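Unit 4: Pacing a first marathon
Tutor: Dagmar Gajdoš

Even pace means each kilometre takes the same time, give or take 2 seconds. Most first-timers start too fast and pay for it after 30 km.

Case: the Madholm club race in May. Emmanuel Kioko wore bib 151 and ran the second half 4 minutes quicker than the first. Read his splits before the seminar.

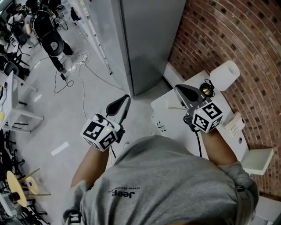 Drinks: small sips at every station, starting with the first. Practise this on long runs.

Reading: Akl, chapter 2.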